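Notebook, December

07:40. Picked up where I stopped last night on the Storelo unit. Carmela Pellegrini had left a note on the terminal: arm drifts low after a long run, worst at full reach, please look before anybody touches the gains. I did not touch the gains.

Loaded the house world and ran the arm through the stock sweep with logging on. The wrist comes in 4 mm under the commanded height at full extension and is on target when folded. That pattern points at geometry or payload mass, so I opened the robot description file before anything else. The upper link mass had been rounded when somebody merged the Ondis export in. The value in the parts sheet is 1383 grams. The file had 1.3 kg. Corrected it, reloaded, repeated the sweep. Error down to 1 mm. Better, still there.

09:15. Checked joint zeros. Joint 2 had an offset of 141 encoder counts left over from the old shoulder bracket. The bracket was changed in the Arkville revision and the offset should have gone out with it. Set it to zero, saved under a new revision, wrote the old value in the margin of the sheet in case Roscoe wants it back. Sweep error now below what the log resolves.

Roscoe Whitlock came by and asked why the model should be maintained to this level when the real one gets recalibrated anyway. My answer was that the planner reads the same file for both. He took the sheet away to copy and brought it back with coffee on it.

10:50. Head camera. The extrinsics were last solved before the mass change, and with the offset gone they were wrong by a visible amount. Ran the solve again with 600 samples. First attempt would not converge. The cause was a duplicate marker ID in the tag list, entered twice with different sizes. Deleted the second entry, ran it again, converged. Residual is fine. Pasted the numbers into the Abubakar ticket and left the ticket open until Carmela has repeated it on her side.

13:30. Viewpoint check after lunch, head camera only. I wanted the mirror for this, as the tag on the front of the head can be read back from the reflection and compared with the pose in the tree. The green wall by the glass door went in as the plain view, with the door stile as a long straight edge for the lens model.
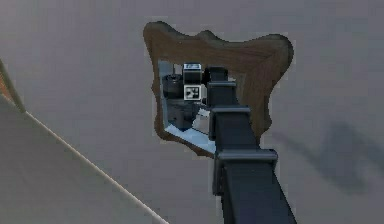
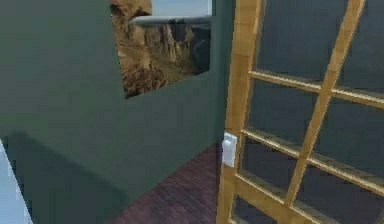 Still to do

Reflected tag pose: write the flip into the script properly. I am negating an axis by hand at the moment and will forget.

Arm self-filter: the arm crosses the glass in the mirror view, and the filter mask was built on the old joint 2 zero. Rebuild the mask from the new revision and check it at the brackets first.

Ask Carmela which Ondis export she merged, and whether the forearm mass was rounded as well. If it was, the sweep has to be run again.

Long run overnight with the gains as they are. Compare wrist height at start and finish before closing her note.

Clean the sheet or print another one.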